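赢了官司,然后呢

2020年3月29日

这几天出不了门,把一份拖了很久的判决书又翻出来看了一遍,越看越来气,干脆写点东西。先说好,我不是律师,做了多年小批发,打过官司,也被人欠过钱,下面都是一个生意人的牢骚,您姑且听听。

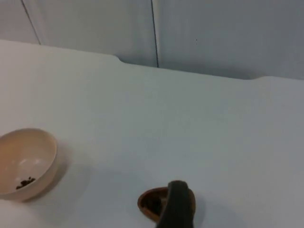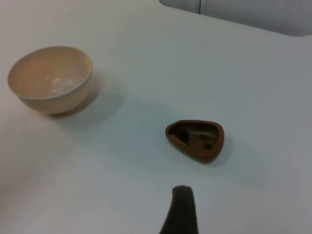
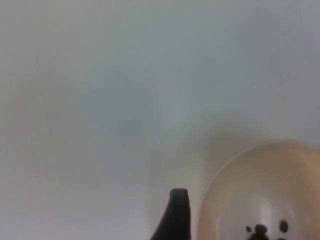 事情是一个老供应商跟我讲的,她叫Perrine Guérin,给一家叫Usuvent的食品公司供包装材料供了好几年。Usuvent头两年付款挺痛快,后来开始拖,先拖一个月,再拖一个季度,最后连对账的人都换了,新来的那位说话特别客气,就是什么都不认。她起诉了,也赢了,法院判对方付货款二百四十五万,外加利息。听着解气吧?结果到了执行那一步,Usuvent名下账户里几乎没钱,厂房是租的,房东叫Gorkotport,冷库设备也归Gorkotport,商标呢,在一家叫Skidel的公司手里。三家公司的实际控制人一查,同一家子。您看第二张照片,浅奶油色的碗放在白桌面上,褐色的小玩意儿搁在碗外头,判决书就好比只让您去翻那只碗,旁边那块褐色的您碰都别碰,哪怕它俩就在同一张桌子上。我跟Perrine打这个比方的时候她苦笑了半天,说她连这只碗都是排着队去翻的。

这种安排有个很体面的说法,叫“风险隔离”。我完全懂它的道理。一个人开饭馆赔了,总不能把他另外开的洗衣店也一块儿端掉,不然谁还敢做第二门生意?有限责任是个好东西,我自己的小公司也是有限责任,没有它我当年压根不敢租那个仓库。所以我对多开几家公司这件事没意见,您开十家我都没意见。我有意见的是,钱往外走的时候它们是一家人,债往回找的时候它们忽然就不认识了。

就说Usuvent。它每个月付给Gorkotport的租金,据Perrine的律师从卷宗里看到的,比同一条街上的仓库高出一大截。商标使用费另算,付给Skidel。还有一笔“管理咨询费”,付给一家叫Annamalai的公司,咨询了什么,谁也说不上来。这几笔钱从来没晚过,哪怕在Usuvent跟供应商们诉苦说周转困难的那几个月里也没晚过。您品品这个顺序:先付自己人,付完了再告诉外人没钱。

有朋友跟我抬杠,说租金贵一点怎么了,合同自由嘛,人家愿意。对,合同自由。可合同得有两个人,左手跟右手签的那叫什么合同?左手想要多少,右手就给多少,中间连个还价的过程都没有。我做批发这么多年,哪份租约不是磨来磨去磨出来的,房东涨一点我都要心疼好几天。租金定多少都没人心疼的租约,我看着就不踏实。

还有人说,那法律上不是有办法吗,什么人格混同,什么撤销权,书上写得明明白白。是有,写得也确实明白。问题是举证的担子压在谁身上。Perrine要证明几家公司混在一起,得拿出账本,账本在谁那儿?在人家那儿。她申请调查,对方交上来的材料一共一百二十九页,里头一大半是水电费单子和员工手册(员工手册!您说这跟货款有什么关系)。她那个律师年轻,人很认真,一页一页看,看的每个小时都要算钱。对方大概也清楚这一点。小供应商打官司,心里都有一根线,花到那儿就不能再花了,再花下去赢了也是亏。有经验的欠债人特别会估这根线在哪儿,然后就站在线的另一边等您。

所以您问我这类案子的关键是什么,我觉得是时间和成本,法条倒在其次。拖两年,五个供应商里能有两个坚持到最后就不错了。剩下的有的打折和解,有的自己先关了门。Perrine说有一家做纸托的,一月份就遣散了工人,老板后来给她打电话,问她还告不告,说要是告就把他那份材料也拿去用,他自己不折腾了。她接完电话一下午没干成活儿。

我想讲点具体的主张,免得光发牢骚。第一,关联公司之间的大额付款,在公司已经欠着外人逾期货款的时候,应该由公司来说明它凭什么合理。钱是您付的,收钱的是您家里人,您最清楚为什么是这个数,让您解释一下不过分吧?说得清就过关,租金单子、评估报告拿出来,半天的事。说不清,这笔钱就先算回来。我知道会有人说这样搞得企业家没有安全感,可是供应商也是企业家啊!怎么一谈安全感,就只谈欠钱那边的安全感?

另外,实际控制人的登记应该让普通债权人查得起。现在也能查,真要查透得一层一层往上翻,有时候翻到第三层就翻到外地去了,再找人跑一趟,路费都不便宜。Perrine查Skidel就花了小半年,最后发现登记的联系地址跟Usuvent的后门是同一个门牌。小半年,就为了一个门牌号。这种信息放在一张表上,合作之前人人都能看一眼,很多单子她当初就不会接了,或者起码会要求先付一半。

再有一点可能得罪人:银行那边也别装糊涂。银行放贷的时候可精了,要关联公司互相担保,要控制人个人签字,一个都跑不掉。说明什么?说明在银行眼里这几家从来就是一家。等到小供应商上门的时候,大家又异口同声说它们是独立法人。我不怪银行精,人家有那个议价能力。可同一件事,对议价能力强的人是一个样子,对弱的人是另一个样子,这总让我觉得哪里不对劲。

我也得承认,自己年轻时干过不那么光彩的事。有一年货压在手里卖不动,我先还了我姐夫借我的钱,把一个做标签的小厂往后推了三个月。当时觉得天经地义,亲戚嘛,见面难为情。后来那个厂长在市场里碰见我,什么难听话都没说,就问我最近身体怎么样,我那脸一直烧到耳朵根。钱后来是还上了,可我知道那三个月对他意味着什么。所以我不觉得搞这一套的人都是天生的坏人,很多时候就是先顾自己人,顾着顾着就成了习惯,再请个懂行的把习惯写成公司架构,盖上章,就变得特别正当了。

正因为这样,光靠良心不行,得有规矩卡着。要是当年有条规矩逼着我说清楚为什么先还姐夫,我多半就说不出口,老老实实把标签厂的钱先付了。

Perrine的案子还在执行阶段,眼下什么都慢,法院那边的电话也不太好打。她已经开始给新客户供货了,合同比以前厚了一倍,第一条就要求对方列明所有关联公司,还要控制人个人签字。有两个客户看到这条扭头就走,她说走就走吧。我把她那份合同要了一份来,打算趁这阵子照着改改自己的。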